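Corrugated Packaging Returns at Three Campus Mail Points
Project report, Materials and Waste course
19 Oct 2019

Background

Most of the boxes that come to campus are used once. They are cut open, flattened and put in the recycling bin, even when nothing is wrong with them. Our project looked at whether students and staff would bring boxes back for a second use if there were a shelf to leave them on, and what shape the boxes would be in when they came back.

We picked three mail points: Drallau Hall, the Rakdale building and the Lozano annex. Drallau is a dorm with a front desk. Rakdale is mostly offices and teaching rooms. Lozano is the smallest and has no desk, only lockers.

Method

We put one shelf at each mail point with a printed sign asking people to leave boxes that were empty and still held their shape. The sign did not offer any reward. The shelves were out for 10 days. Each evening one of us emptied the shelf, wrote down the number of boxes and took them to the workroom for sorting.

The total number of parcels handed out at the three points over the same days was 1720. This figure comes from the pickup logs. It includes padded envelopes and bags, so it is larger than the number of boxes. We asked for a breakdown but the logs do not record the type of package.

Sorting was done by hand. A box was marked "reusable" if all the flaps were attached, the corners were not crushed and the tape could be removed without tearing the top layer of paper. Everything else was marked "recycle." Two of us sorted each batch separately and then compared. When we disagreed, the box went to recycle.
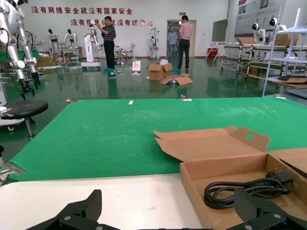

Figure 1. Open corrugated box with folded-back lid flap, on a worktable.

We noted the style of closing for each box as well. Boxes with a lid that folds over and tucks in were recorded apart from the ordinary kind with four flaps and tape. We expected the tuck kind to come back in better shape. A lid that opens without a knife has less chance of being cut.

Results

The shelves took in 1076 boxes. Drallau gave the most by far, then Rakdale, then Lozano. At Drallau the shelf was full by the second evening and boxes were stacked on the floor next to it, so we started going there at noon too.

Most of the boxes marked recycle had been cut along the side with a knife instead of along the tape. Crushed corners were the next most common problem. Water damage was rare, although it rained on several of the days.

Tuck-lid boxes were in better condition than taped ones at all three places. They were also smaller on the whole, and small boxes do not get crushed as easily, so we can't say how much of the difference comes from the lid.

We put the reusable boxes on a "take one" table in Drallau on the last afternoon. 57 were taken. The sizes people wanted were medium and large. Almost no one took the very small ones.

Problems

The Lozano shelf was moved twice, once into a hallway where it could not be seen from the lockers. Its numbers are probably too low. Some people left boxes with packing paper still inside, which took extra time. We also did not mark the boxes, so a box taken from the table and brought back later would have been counted again.

The Denska tape gun we borrowed for closing test boxes jammed often, and we dropped the closing test from the project.

Next steps

If the project is repeated we would keep the Drallau shelf, make it larger, and print a short note on the sign about cutting along the tape. The take-one table should be open from the first day. October is a slow month for moving, and a trial at the end of the spring term would show more about how many boxes people can use.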